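Shirt-folding arm takes shape at Gorkelwood shop

24/06/2021

A homemade robot arm is learning to handle laundry in the back half of the Gorkelwood shared workshop, and members got their first proper look at it this week. Not a full fold yet. But it picks up, it lifts, it lets go when told. Usually.

The arm is called Breno. Built by Ehab Ait Brahim and Katalin Lengyel over the winter and spring, mostly in evenings, mostly on the one bench by the roller door. Work began in November with a pile of motors left over from a camera slider nobody finished. The joints are printed, the base plate is cut from scrap steel, and the controller is a used Urnix board that Lengyel got in a trade for a bench vise.

Total spent so far, 161 dollars. That leaves out the power supply, which was already on the shelf, and a second wrist motor after the first one burned out in April.

"People ask why laundry," Ait Brahim said. "Because I hate it. Also blocks are boring, everybody does blocks."
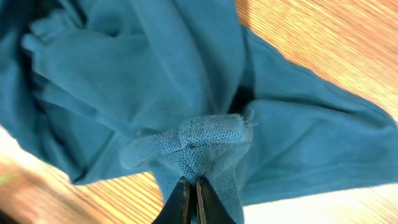
Cloth is the hard part, and both builders say they badly underestimated it. A block stays where you put it and has the same shape from every side. A shirt doesn't. First versions of the software looked for the edge of the garment and went for a corner, fine on a dish towel spread out flat, hopeless on anything dropped in a heap. So the towels are gone and the practice pieces now go down on the table bunched up and twisted. The current approach looks for a ridge or a bit that stands up and closes the two fingers low on it, the way they have hold of the gray-teal mesh there, cloth drawn up into a narrow peak over the tips. Mesh gives a better grip than smooth knit, Lengyel says, but loose threads are a worry. One got wound into the finger hinge last month and it took most of an evening to pick out with tweezers.

The wrist camera has been its own headache. Deep folds come out nearly black, the shop lights bounce off the tabletop, and the software has more than once decided a bright patch of wood was a sleeve. Réka Gál, who normally runs the sewing corner, suggested hanging a bedsheet over the nearest lamp. It helped. The sheet is still up.

Gál also went through the donation bin for practice clothes and has been teaching the builders some basics on how knits stretch and where seams will hold. "They were grabbing at collars," she said. "I told them, grab it like you would."

In the latest run of tests the arm tried 107 pickups and logged each one to a file. Lengyel didn't want to give out a success rate until the same run is repeated with the lamp covered the whole time, since the sheet went up partway thru. She did say drops are now more common than misses, and that she would take a drop over a miss any day.

Next step is a second arm. Folding with one is possible but slow, with a lot of dragging cloth over the table edge to straighten it out. Parts for the new one are on order from Chettiar, the surplus dealer out past the rail yard, and Ait Brahim hopes to have it bolted down before the end of summer. He figures another 40 dollars if the printed parts come out right first time. They didnt last time.

Boglárka Mészáros, who handles bench bookings, asked members to please not lean on the table while the arm is powered. The camera position gets set by hand and a bump means doing it over. There is a red stop button on the left side, anybody can hit it, no need to ask first.

The pair will run the arm again at the next open evening, doors at 6. Visitors can bring a shirt for it to try, clean ones only please, and nothing you would be sad to see snagged. Buttons are ok. No zippers for now.

The code and the drawings for the printed joints will go up on the workshop's page once Lengyel has cleaned out the comments. Anyone with spare small motors, or a wrist bracket that fits the Urnix mount, can leave them in the box under the bench marked BRENO.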